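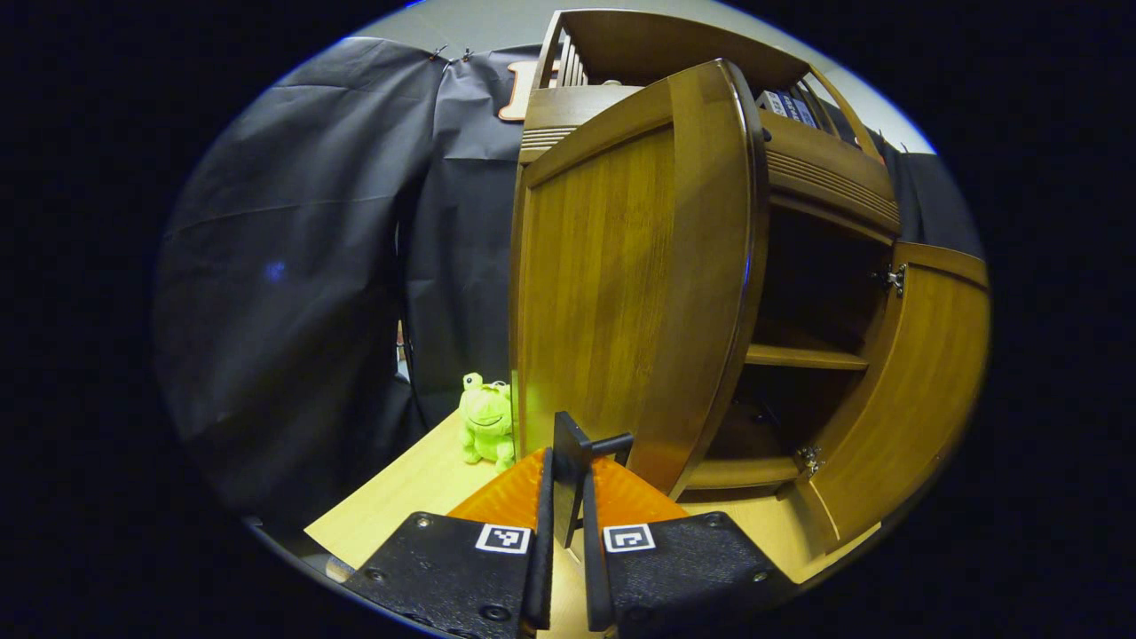 Inatitz asked on the tracker whether the cabinet set could be used on its own, without the rest of Laltik, and whether door episodes and book episodes were ever mixed in one file. Yes to the first, no to the second. The rest of this card has been rewritten to make both points easier to find.

Laltik Cabinet – data card

Summary

Laltik Cabinet is a small set of human demonstrations recorded with a hand-held gripper. It covers a wooden tabletop cabinet and a few things that go in, on or next to it: a plush frog, books, a book end. It was put together at Boltstead for training policies that take wrist video and output gripper pose and opening width. No robot arm was used to record it.

The set has 22 sessions. A session is one person at one table setup, and runs until the setup is changed or the storage card is full. Sessions are split into episodes, one attempt at one task each.

Tasks

door_open: both cabinet doors start closed, both end open.
door_close: the reverse.
toy_in: the plush toy starts on the tabletop and ends on a cabinet shelf. Doors are already open.
toy_out: the reverse.
book_stand: a book is picked up and stood next to the others on the table.
book_rack: a book goes from the tabletop to the upper rack.

Each episode has one task label and no free-text instruction. If you need language, the file phrases.txt has several wordings per task, written after recording.

Setup

The table is pale wood with dark fabric hung behind it. We hung the fabric to cut down on background clutter but did not try to remove everything. Cut-out letters, clips, cables, monitors and people at the edge of the view are all left in. If your method is sensitive to background, hold out by session and not by episode. Episodes from the same session look very much alike. 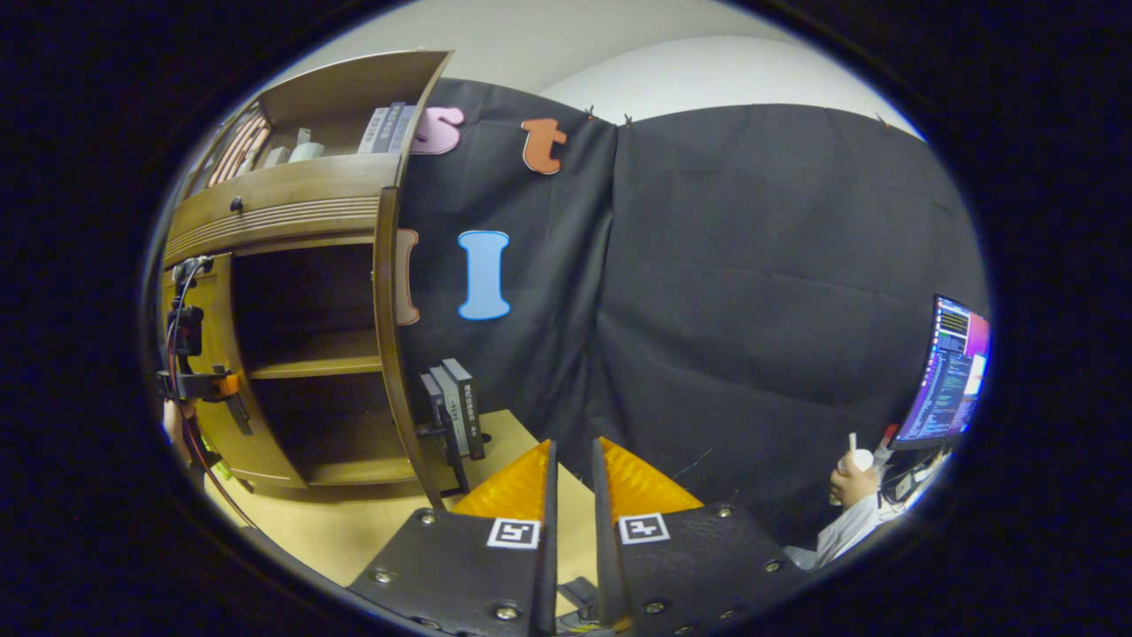
Books on the tabletop in front of the cabinet, gripper open.

The cabinet is moved and turned between sessions. Book positions are changed by hand between episodes with no fixed pattern. Lighting is whatever the room had.

Recording

Video comes from a fisheye camera on the gripper. The useful image is a circle on black, and we ship it that way, uncropped and not undistorted. Calibration is in calib/, one file per camera. Check the camera field in the session file before picking one, as 3 sessions used the spare.

Opening width is computed from the square markers on the two fingers. When a marker is hidden, the width is interpolated across the gap and the width_valid flag is set to 0. This happens most in the door tasks, where a door edge gets between the camera and a finger. Long gaps are not filled.

Gripper pose is in the frame of the first image of the episode. There is no shared table frame across sessions.

Layout

sessions/ has one folder per session
sessions/NAME/session.json has the camera, the task list and notes
sessions/NAME/episodes/ has video, poses and widths
splits/ has train.txt and heldout.txt
tools/ has the loader and the viewer

An episode folder only ever holds one task. Sessions can hold more than one.

Filtering

We dropped episodes where tracking was lost for more than 2 seconds, and episodes where the person put the gripper down partway through. Failed grasps followed by a retry were kept – look for retry: true. Failed episodes with no retry are in rejected/ and are not listed in either split.

Known problems

Poses in the first few frames can jump while tracking settles. The loader skips them by default. Set skip_start to 0 if you want them.

Timestamps in the August sessions are one frame late on the width stream. The loader corrects this. If you read the files directly you have to do it yourself.

Hands and sleeves show up in some videos. Faces were blurred where we found them. If you find one we missed, open an issue with the session name and the time in the video and we will replace the file.

The door tasks are harder to replay on an arm than they look. People twist their wrist a lot to get around the edge of a door, and some of those poses were out of reach on the arm we tried. The script tools/reach.py will flag them given your arm's limits. In our own runs we trained only on episodes where at least 70 percent of poses passed.

Related sets

Laltik Drawer uses the same file format and a different table. The Simanjuntak loader reads both, but it ignores width_valid, so mask those frames first.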